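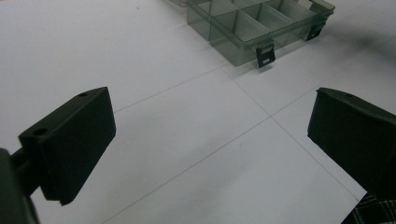
Borrowing from the Mener Button and Fastener Library: Frequently Asked Questions

The Mener Button and Fastener Library is a lending and study service of the Morgan Textile Center. It holds buttons, buckles, hooks, snaps and other small closures for use in sewing, costume work, teaching and research. The answers below apply to all borrowers. Terms for long-term museum loans are set out in a separate agreement.

Who may borrow from the library?

Any adult with a current Morgan Textile Center card may borrow. Schools, theater companies and sewing groups may apply for a group card, which must be held in the name of the organization. Persons under 18 may use the study room with an adult but may not borrow in their own right.

Is there a charge?

There is no charge to borrow from the general collection. A deposit is required for complete matched sets and for anything marked with a red label in the catalog. The deposit is returned once the items have been checked in and found complete. Group cards carry a yearly fee of $32.

How many items may I take at one time?

Individual borrowers may take up to 200 loose pieces, or 2 matched sets, whichever they choose. A card of buttons that has never been cut counts as a single set. Group cards have a higher limit, which is printed on the back of the card.

How long is the loan period?

Loans are made for 15 days. One renewal is allowed, provided that no other borrower has placed a request. Theater companies may ask for a loan that covers the full run of a production. Such requests should reach us before fittings begin, as we are seldom able to extend a loan once a costume is already in use.

May I sew the buttons onto a garment?

Yes, for items in the general collection. Borrowers are asked to use plain cotton or polyester thread and to leave a thread shank on heavier buttons. Glue, wire and fusing tape may not be used on any item. When removing a button, please cut the thread from the back of the cloth and pull the ends free with tweezers. Seam rippers have caused more damage to our shell buttons than any other tool.

Red label items are for study, matching and photography only and may not be attached to cloth.

Can the buttons be washed?

Most modern plastic buttons may go through a cool machine wash while attached to a garment. The following should never be put in water:

- buttons made of casein, horn or wood
- leather and fabric-covered buttons
- anything with paste stones or foil backing
- steel-cut buttons, which rust quickly

If you are not sure what a button is made of, treat it as one of the above and ask at the desk. Dry cleaning is not permitted for any item on loan.

How should I store items while they are with me?

Keep them dry, out of direct sun, and away from heaters. A divided box with a lid is suitable for most loose pieces, with each kind kept in its own compartment. Early plastics are an exception. Celluloid can give off vapors as it ages, and these will mark metal buttons kept in the same closed space. Celluloid pieces are issued in paper envelopes and should stay in them when not in use.

Please do not place paper tags loose among the buttons. The catalog number is written on the envelope or card, and the two should travel together.

What happens if I lose a button?

Please tell us as soon as the loss is noticed. For common items we ask for a replacement of the same size and type, and borrowers are often able to supply one from their own sewing box. For red label items, the cost is taken from the deposit. Where one button from a matched set has been lost, the whole set may be affected, and the charge will reflect this.

A broken button is not treated as a lost one. Return all of the pieces, however small.

How are button sizes given in the catalog?

Sizes are given in lines, with inches and millimeters beside them. There are 40 lines to the inch. A button listed as 32 lines is therefore four-fifths of an inch across. Measurements are taken across the widest part of the face and do not include the shank.

Older entries, made before the catalog was moved to the Stultuvent system, may give only a rough size such as "coat" or "shirt." These are being corrected drawer by drawer. The buckle section has been finished; the snaps have not.

Can you identify a button for me?

Staff will examine a small number of buttons at the desk and offer an opinion on material, method of making and likely period. We do not give valuations — for sale, insurance or any other purpose. A clear view of the back is usually of more use to us than the front, so please do not remove old thread or polish the metal beforehand.

Do you accept donations?

We do, although space is limited. At present we are looking for uniform buttons with known history, work clothing buttons, and sample cards from American makers. We are not able to accept mixed jars, modern shirt buttons or zippers. Items that we decline can be returned to the donor or passed to the Skastar Sewing Exchange, which supplies materials to adult classes.

Donors are asked to sign a transfer form. If you know where a button was worn or bought, please write it down, even if the detail seems minor.

When is the library closed?

The desk is closed for stock checking through the whole of September. Returns may still be made during that month at the front office of the Center until 4 p.m., in a sealed envelope with the borrower's card number on the outside.

Shares: 15

Comments (4)

Guest: Is the 32-line size what most coat patterns mean by "large"? My pattern only gives millimeters.

Library Desk: Patterns differ in how they use the word. Please use the millimeter figure on your pattern and search the catalog by that. 32 lines is a little over 20 mm.

Guest: Thank you for the note on steel-cut buttons. I had been wiping mine with a damp cloth for years and wondered about the brown spots.

Guest: Would like to see the snaps section finished! We costume a lot of children's shows and it is the drawer we use most.

Contact the Library Desk | © Morgan Textile Center | Back to top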